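Frequently Asked Questions: Submitting a Script to the Niswood Audio Drama Festival

Who may submit a script?

Submissions are open to any writer aged 18 or over, whether or not their work has been produced before. Co-written scripts are accepted, provided that one writer is named as the main contact.

What length should a script be?

Scripts for the Hutsuliak Prize should run to no more than 30 pages. Serial drama is considered separately under the Dostasari strand, for which we ask for a first episode and a two-page outline of the remainder.

Do you accept adaptations?

Adaptations are accepted where the original work is out of copyright or where written permission from the rights holder is enclosed. Scripts based on existing radio or podcast series cannot be considered.

Is there an entry fee?

There is no fee for a first script. A second script by the same writer may be entered for £2. No writer may enter more than two.

How are scripts read?

All scripts are read without the writer's name attached. Last year the festival received 287 entries, of which 111 went forward to a second reading. The final selection is made by Shakuntala Khurana and Gebhard Wieser, whose decision is final.
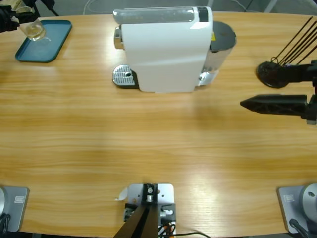
Coffee machine and tray on a wooden table, a cup held above the tray.

Will I receive comments on my script?

Writers whose scripts reach the second reading will be sent a short written report. We regret that we cannot comment on other entries or discuss them by telephone.

What does the winning writer receive?

The winner of the Hutsuliak Prize receives £2,000 and a full studio production directed by Flor Grajales. Copyright remains with the writer. Sostura Audio holds the right to broadcast the finished recording for one year, after which any further use must be agreed in writing.

May I attend the recording?

Winning writers are invited to attend the read-through and all studio days. Reasonable travel costs within the United Kingdom will be repaid on receipt of tickets.

When is the closing date?

Entries must reach the festival office by 5 pm on 1 August 2022. Late entries will be returned unread. Questions about eligibility should be addressed to Dinesh Chaudhary, Script Office, using the contact form on this site.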